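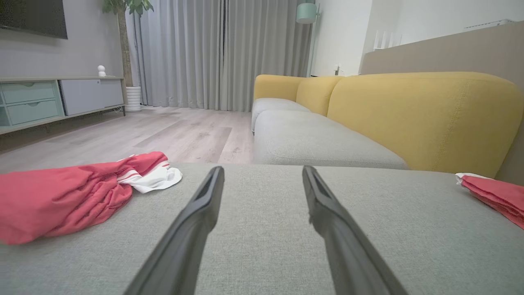 Slide 1. Red garments on a gray sofa cushion.

Talk: Dye transfer in household washing. Speaker: Morenike Briggs. Start at 9:40, questions as they come.

Open with the definition. Dye transfer is the movement of loose dye from one fabric to another through the wash water. Fading is a separate matter and is covered in the second talk by Judit Pap.

Slide 2. Test set. 78 loads, all cotton, washed in May at the Bruner laundry. Each load carried one undyed strip. Strips were read against the Kozma gray scale by two people, Etelka Bíró and Ilona Vörös, working apart. Where they differed by more than half a grade, the strip was read again the next morning. 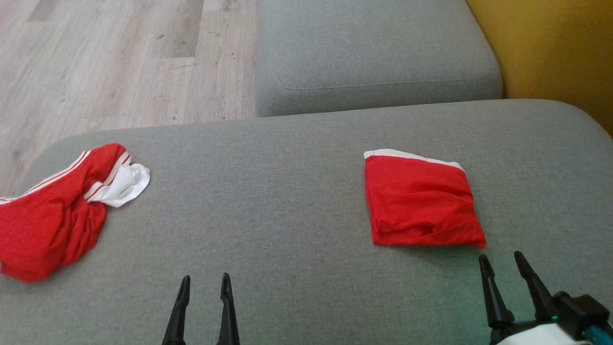 Water temperature had the largest effect. Above 40 C the strips picked up color within the first 26 minutes, and little changed after that. Pause here. Load size mattered less than expected - crowding slowed the rinse but did not raise the peak.

Slide 4. Detergent. Mention that powder and liquid were both run. Skip the table if short of time.

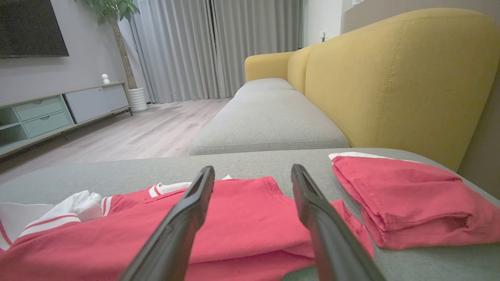
Does salt set the dye in a finished garment?
Salt helps some dyes move into cotton during dyeing, but adding it to a later wash does not fix loose dye. A cold rinse, repeated until the water runs clear, does more.

Slide 5. Limits. One machine, one water supply, no blends. Hand over to Judit.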